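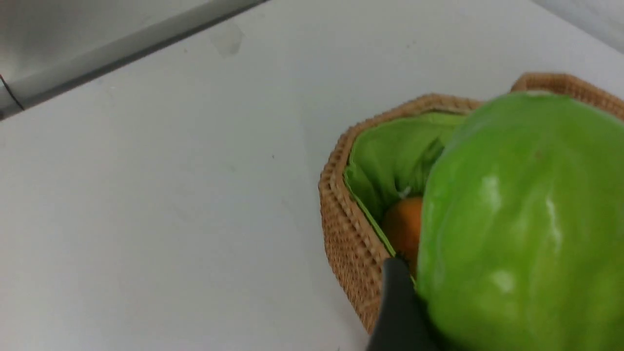

Week three of the Pletwood robotics club and I'm still the parent in the back row with my arms folded. A short thread.

1/ The task is fruit in a basket. Pick it up, put it down, do it again. The team says they'll have 200 good runs by November. I asked what counts as good. Long pause.

2/ They're fond of saying the arm "learned" this. Okay. It learned one table and one basket. Move the basket over to the snack counter and then talk to me.

3/ The big green one is the problem child. Smooth, shiny, nothing to hold on to. The little orange is the one they put in the demo reel, of course.

4/ Club budget for the year was $3947. I read the whole sheet. $50 of that is fruit. I have no notes on the fruit.

5/ The Sorkum team across the county wrote their rules down before they started: 12 tries per fruit, no do-overs, drops get counted. Ours has a group chat.

6/ To be fair, the kids are doing the wiring and most of the code, and they argue about grip force at dinner. My kid used to argue about socks.

7/ Hallent Invitational is next. I'll be there. I want to see the misses on the scoreboard too.

5/4/26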